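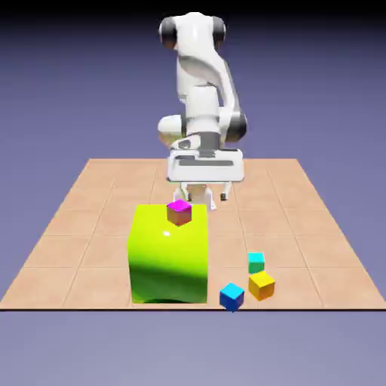
Large yellow-green box and four small cubes on a square tiled platform.

Setting a plain gradient background in Jikero

A gradient background keeps attention on the objects in a render and costs almost nothing in render time. The steps below apply to the desktop version.

1. Open the World panel and set Background to Gradient. Any sky image already loaded is switched off.

2. Choose the top colour first. A near-black works well with pale objects.

3. Add a middle stop at 300 on the position scale and pick a muted purple or grey. Keep saturation at 10 or below – stronger values tint white surfaces.

4. Set the bottom colour slightly lighter than the middle one.

5. Turn off Horizon Line. This setting is stored per camera, so repeat the step for each one.

6. Set Angle to 90 for a vertical blend. Zero gives a left-to-right blend.

7. Render a small test. If bands appear in the dark area, raise Dither to 2 and render again.

Files exported to Castellanos keep the colours but lose the dither value. Enter it again after import.

Siu-fong Chou
Last updated March 4, 2022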